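Tridero Adult Learning, Wullville
Progress report to the Irnura Fund
09/06/2025

Where the phone courses stand

We said we would train new tutors to run classes by conference call, and we have. Whether the training does what the original proposal claimed is another matter, and I would rather raise it now than in December.

Sign-ups reached 124. That number looks good on a chart and I would be careful with it. It counts everyone who filled in the form, including people who never dialed in. The attendance log is kept by the tutors themselves, and two of them kept it in different ways, so I can't give you a clean figure for people who finished.

The Sisodia workbook was supposed to save tutors preparation time. Most of those I spoke to skipped the chapters on voice and pacing and went straight to the sample call plans. The plans assume a one-hour call. Ours run 45 minutes, and the closing questions get dropped nearly every time.

The home textiles course, on sorting and mending printed fabrics, has kept its callers better than the others. I don't know why, and I don't think one good course proves the method.
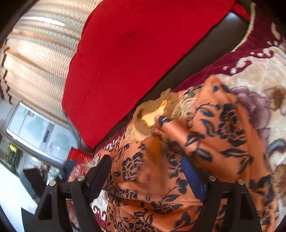 Money and next steps

Line charges are under budget, mostly due to low attendance. Please don't read it as a saving. Three things are planned before the next report:

One attendance sheet for all tutors, filled in during the call.
A shorter call plan to replace the workbook's version.
Follow-up calls to people who signed up and didn't attend.

We are not asking for the second payment to be increased. I would also hold off on the advanced tutor course until we have attendance numbers we can trust.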